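Equipment Planner (fixed term, 14 months)
Skatum Automation, kitchen and catering group
Reports to: Bouchra Morsy, Head of Operations

We are looking for someone to work out what we should buy next, what it will cost once the delivery and the brackets and the second lot of brackets have been counted, and when it will turn up. If you have ever opened a spreadsheet called "budget_final" and found that it was neither, please read on.

Skatum builds and tests robot arms for light kitchen work: fetching, tidying, serving drinks, moving a plate from one place to another without an incident report. We are a company of 63 people. Most of them can tell you which arm they want. Far fewer can tell you what it does to the power supply in the room, and that is where you come in.

What the job involves

You will own the equipment plan for the Trovness site. At present this plan is held in three spreadsheets, one whiteboard and Bouchra's head. By the end of March we would like it held in one place, and Bouchra would like her head back.

Day to day you will be getting quotes and comparing them properly. Suppliers do not make this easy. One will include the controller but leave out the cables, another includes the cables and charges for the training, and a third sends a brochure. We are currently weighing up a service contract from Ouazzani against doing the maintenance ourselves, and whoever takes the post will be expected to have an opinion by the second month.

You will also look after the small stuff, and there is a great deal of it. Arms are bought once every few years after a lot of meetings. Bowls, boards, cups, tape, paper and pretend fruit are bought constantly, on whichever card is nearest. Last year we raised 57 separate orders for bits of kitchen. We would like to know why and we would like it to stop, or at least to come with receipts.

Then there is the replacement schedule. Grippers wear out. Teach pendants get dropped. We have tended to budget for both by looking surprised, and finance has asked us to try something else.

The work you would be planning for:
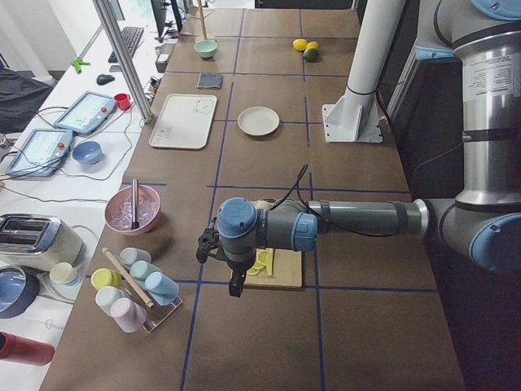
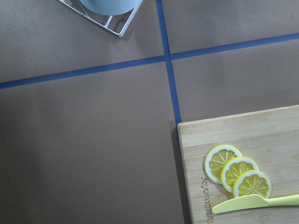
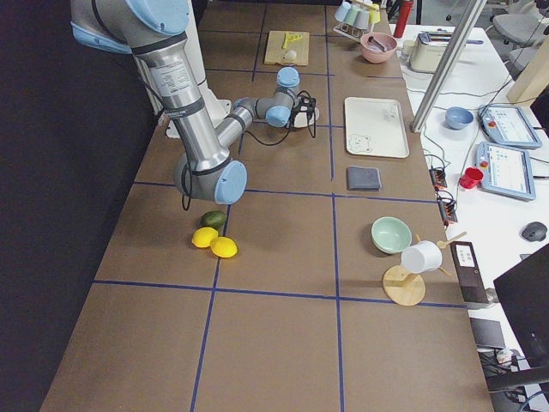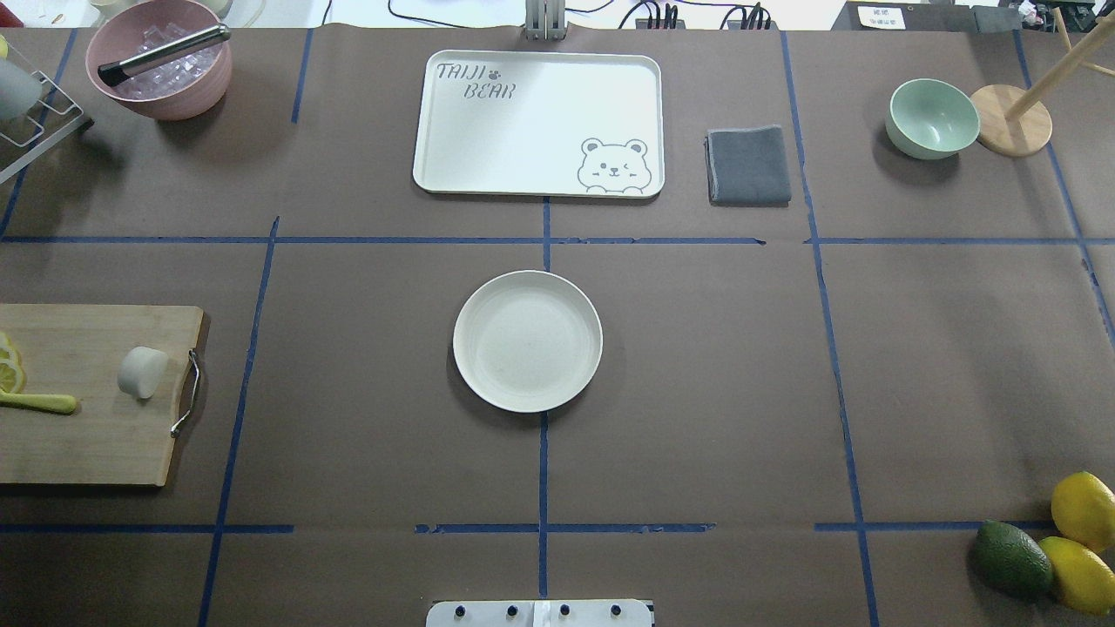
Blue tape on brown paper, and kitchen things to go with it.

You will have a desk near the test area. Several of our best purchasing decisions began with someone watching a job for ten minutes and asking why we needed the dearer version, so we'd encourage you to wander over. Please ask before touching anything.

Who we want

Somebody who has planned or bought equipment before, for a lab, a workshop, a hospital, a school canteen, we don't much mind. You need to be able to read a quote and spot what's missing from it. You should be happy telling an engineer that the answer is no, or not until after the financial year, and then sitting next to them at lunch.

A background in robotics would be handy but isn't required. We can teach you what a payload is in an afternoon. We have had less luck teaching people to file a delivery note.

You'll need decent spreadsheet skills. We use Endis for stock and orders, an old system with its own views about what counts as a date. Full training is given by the two people who understand it.

Terms

Full time, on site, with one day a week at home once you have settled in. Core hours are ten till four and the rest is up to you. Leave is 27 days plus bank holidays. The pay band goes out with the application pack, so you won't have to guess it from the word "competitive".

The equipment budget for the period covers two test rooms. It has been agreed, which is a different thing from being enough. Roughly a third is already promised to work that was ordered before anyone wrote it down, and finding out precisely which third will be your first task.

How to apply

Send a CV and one page, no longer, on the worst purchase you have ever been involved in and what you'd do differently. It needn't be machinery. The last person we took on wrote about a photocopier and it was very moving.

We'll see 6 people. Interviews take an hour, including a short exercise in which you are given two quotes for the same piece of kit and asked which is cheaper. You can bring a calculator. Bouchra Morsy will be on the panel and is glad to talk about the post beforehand; mornings before eleven are best, and the site office will put you through.

If you need anything set up differently for the interview, say so when you apply and we'll sort it. Travel is paid back on the day, in cash, as the expenses form is currently under review.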